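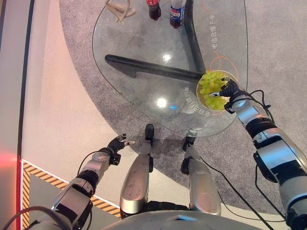 Grapes on Glass: Hanna Sirko Wants to See the Failures

Hanna Sirko has read a lot of papers about robot hands, and she would like to believe more of them. The new result from the Munia group says a humanoid trained on 200 demonstrations can handle soft fruit on a clear table as well as one trained on 900.

"Fine," she says. "As well as, measured how? They scored it on whether the grapes ended up where they should. A grape can end up there and be ruined."

Clear glass is a fair test, she grants. A camera looking straight down gets the carpet, the table's dark base and the glare all at once, and depth readings suffer. She is less sure about the soda bottles. "Coke and Pepsi don't make it a kitchen. Put ten things on there and move them." 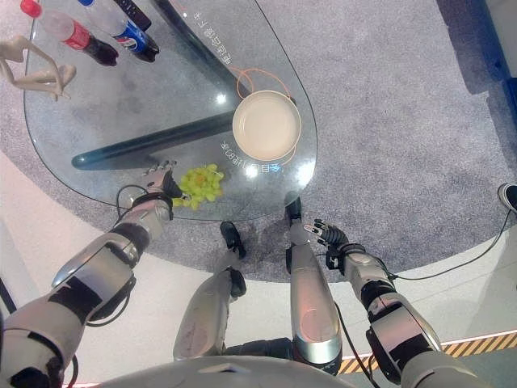 Her bigger complaint is with how the demonstrations were picked. Ching-wen Hsiao, who worked on the method, told me by phone that two people sorted them by hand and kept the smoothest ones.

"We say so in the appendix," Hsiao said. "It took about 5 weeks. I wouldn't call it cheap."

Sirko laughed when I passed that on. "Then it's a paper about sorting. I'd read that paper."

She plans to rerun the comparison at Brerkham in March, with clips drawn at random and every dropped grape counted. Hsiao has agreed to send her the full set, rejects included.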